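4.2 Levelling and first start

Carry out this section after the Flarkix upright cabinet has been brought to its final position and the transit bolts have been removed (see 4.1).

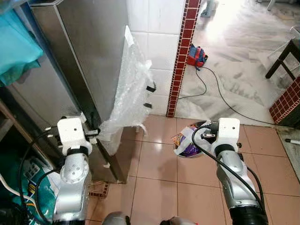

The cabinet must stand upright for at least 3 hours before it is connected to the supply. If it has been carried on its side, leave it for 9 hours.

1. Check that the floor is firm and clean. Tiles that rock must be fixed first.
2. Leave a gap of 89 mm behind the cabinet. The spacer supplied may be used as a gauge.
3. Place a spirit level on the top panel, front to back, then side to side.
4. Turn the front feet until the cabinet leans very slightly backwards. Do not unscrew a foot past the red ring.
5. Tighten the lock nuts – hand-tight is not enough.
6. Open and release the door. It should close without help from halfway.
7. Plug in and set the dial to 3.

CAUTION: Do not use an extension lead. Do not lift the cabinet by the door handle.

Note: Cabinets from the Nestdale works have fixed rear feet. On Toft models all four feet turn, and step 4 applies to the rear pair as well.

The compressor may run without stopping on the first day. Do not load food until the display has been steady for 3 hours. For door reversal, go to 4.3.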